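Bedding and Bed-Making: Frequently Asked Questions
Onska Furnished Rentals, Durwood House
Last updated 15 Sep 2019

Is bedding included in the rent?
Yes. Every bedroom comes with one set on the bed and one spare set in the hall closet. A set is a bottom sheet, a top sheet, a blanket and pillowcases. Towels are listed separately on your inventory.

Can I bring my own sheets?
Yes. Fold ours and leave them in the closet for the length of your stay. Please don't store them under the bed.

What size are the beds?
All the main bedrooms have doubles. The second bedroom in the Vidal units has a single. If you are buying your own fitted sheet, measure the depth of the mattress first, as it differs between buildings.

How should the bed be made when I move out?
Put the bottom sheet on and tuck in all four corners. Lay the top sheet over it and fold it back near the pillows. The textured blanket goes over the lower part of the bed and hangs over the foot end. It should hang evenly on both sides.

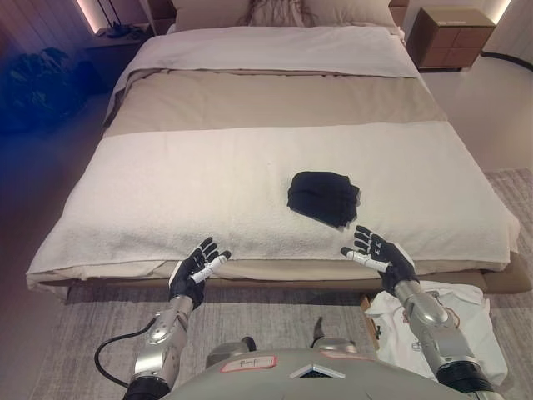
Pillows go against the headboard. Leave the tops of the nightstands clear except for the lamp, and check the drawers before you go. Chargers and glasses are what we find most often.

Can I wash the blanket in the building laundry?
Yes, on the cold gentle cycle, by itself. Tumble dry on low. Do not use bleach. The large washers on the Niker side of the building take a full-size blanket; the small ones do not.

How often is the bedding changed?
Tenants on the linen plan get a fresh set every 2 weeks. Strip the bed and leave the used set in the bag outside your door by 8 a.m. on the day of the change. If you are not on the plan, washing is up to you.

What if something gets stained or torn?
Tell the office before you try a stain remover. A replacement blanket is $40. Normal wear, such as light pilling, is not charged.

Can I move the bed?
You can, but lift it. Dragging the frame pulls up the edge of the rug and marks the floor. It needs two people. Put it back in its original place before your final inspection.

Where do I pick up an extra pillow or blanket?
Room 102 at Durwood House, during office hours. Bring your key card. Extras are added to your inventory and have to be returned with everything else.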